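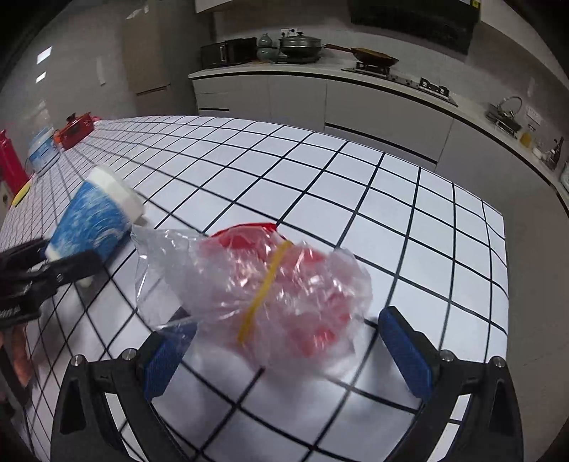
What is a rubber band made of?

Most of the ones in your kitchen drawer are natural rubber, which starts out as a milky sap called latex. There are synthetic ones too, and the office kind is sometimes a blend, but natural rubber is still the usual pick for a plain band, mostly for how far it stretches before it snaps.

Rubber band

A rubber band (also elastic band, or in some places a gum band or a lacky band) is a loop of rubber used to hold things together. I've been writing up entries for this household encyclopedia for a while now and this is the one I've looked forward to most, so forgive me if I run on a bit!

How they're made

Latex is tapped from the rubber tree by cutting a shallow groove in the bark and letting the sap drip into a cup. An acid makes it clump, and the clumps get pressed into slabs or sheets. At the factory the rubber is kneaded, mixed with sulfur and coloring, and pushed through a machine that squeezes it out as a long hollow tube. The tube is slid over a pole called a mandrel and cured with heat, then pulled off and sliced crosswise into rings, a lot like cutting up a very long noodle.

The curing part is called vulcanization. Raw rubber goes sticky in summer and stiff in winter, and the sulfur ties the long molecules to each other so the band springs back. Charles Goodyear gets most of the credit in the United States, Thomas Hancock gets it in Britain, and people still argue. Stephen Perry took out an English patent for rubber bands in 1845, to hold papers and envelopes.

Sizes

In the US, bands are sold by number. A size 33 is a common office band, and a 64 is the wide one that comes around a bunch of broccoli. The numbers run in families by width, and within a family a bigger number generally means a longer band. They don't work as one neat scale from tiny to huge, though, and I got this wrong for years – I once ordered a box of what I thought were giant ones from Zitel, a little stationery shop in Nomville, and they turned out to be good for pencils and not much else. I still have them.

The stretch itself

Here is a fun thing to try. Hold a wide band against your upper lip, stretch it fast, and it feels warm. Let it shrink back and it feels cool. Most things get longer when you heat them, but a stretched rubber band pulls tighter. The long molecules would much sooner be tangled than straight, and heat makes them pull harder toward the tangle. My old chemistry teacher, Ilse Seidel, used to hang a weight from a band and point a hair dryer at it, and the weight would creep upward while the whole back row went quiet.

Wear and storage

Light, heat and ozone are what ruin them. The band gets tacky first or else dries out, and then it cracks. Keep them in a closed tin, somewhere cool, away from anything electric that sparks. Oil is bad for natural rubber as well. Some people put theirs in the fridge, and I've tried it with fair results. Don't leave one wrapped around good silver, by the way. The sulfur will leave a dark line that takes real polishing to get off.

Collecting

Yes, people collect them! Ottmar Heitmann's pamphlet on the subject, Bands and Their Boxes, lists 500 different cartons and wrappers, with a long section on the Morkov and Amegashie brands, both long gone. He priced an unopened Morkov tin at 20 dollars, and I've seen one go for 2 at a yard sale on a Wednesday morning (I was too slow). Rubber band balls are a separate hobby. Mine has 800 bands in it and lives on the bookshelf, where it has left a mark on the paint.

See also: Elastic, Hair tie, Latex allergy, String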